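Pegboards, chores and the last 5 millimeters

Silviu Rusu asked me in June whether a machine can put things away yet. He meant the hardware wall in his shop, where clips and holders come off during the day and have to go back before closing. My short answer was "some things, slowly." The longer one takes a page.

Pegboard is a fair test because it looks trivial. The surface is flat, the holes are on a regular grid, and the parts are rigid. A grown person does the job while talking on the phone. 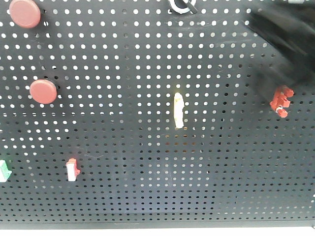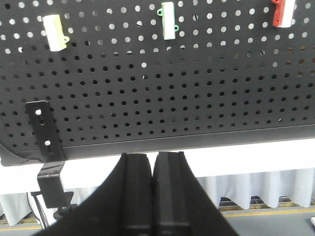

Small plastic parts on black perforated board, in both cases.

Silviu Rusu wrote back that he doesn't care about the arm at all. He wants to know who sorts the bin first, and if the answer is still him, he'd sooner hang the parts himself while he is standing there.

That objection holds up better than most of the ones I get. Hanging a part is the visible chore. Ahead of it come finding the part, getting it out from under other parts, turning it the right way up and deciding where it belongs. Papers and demos tend to start after all of that, with the part already presented at a convenient angle. I have done the same in my own write-ups, so I am not pointing at anyone in particular.

Now the hanging itself. Moving the gripper to the neighborhood of the right hole is solved for practical purposes. The trouble starts in the last 5 mm. A fixed view loses sight of the part when the arm comes between it and the board. A wrist view stays close, but whatever the fingers hold can cover the hole they are aiming for. Backlighting makes it worse or better depending on the row: a hole with light behind it is a white dot, a hole without is dark on dark, and a detector tuned on one will happily miss the other. I would train on both and budget for the dark ones.

Then there is contact. A person slides the tab across the board until it drops in, and hardly looks. To do that, a machine needs some sense of force, plus permission to be wrong by a hole pitch and correct itself. Position control alone will push a plastic tab into solid metal with complete confidence. Compliance in the wrist helps. So does a search pattern, a small spiral or a back-and-forth, with a limit on how hard it may press. None of this is new. Assembly people have used spiral search for a very long time, and it carries over to housework better than I expected.

Speed is the part that Silviu will complain about next. My own bench rig at Lollenside, which runs the Prastley controller, takes 26 seconds to hang a clip it is already holding. I take 3. I can bring the rig down by skipping the second look before contact, and then it drops more clips, and picking a clip off the floor is a worse problem than hanging one. I put the second look back.

Where does that leave chores in general? I would sort them by how much the world holds still. A pegboard holds still. So do a dish rack, a drawer of trays and a shelf of boxes. I would give a machine those today if it could run overnight and the slow cycle didn't matter. Laundry does not hold still, and neither does a junk drawer, and I would not promise either one to anybody who is paying.

Silviu's wall is in between. The board is easy, the bin is a junk drawer. If he hands the parts over pre-sorted in trays, a modest arm could refill a panel of 30 pieces while the shop is closed. If he doesn't, he is right and should keep doing it himself.

I have since rebuilt the tray feeder - the old one let clips nest inside each other - and the next thing to try is a softer wrist from Hidance. Their mounting plate doesn't match mine, so there is an adapter to cut first.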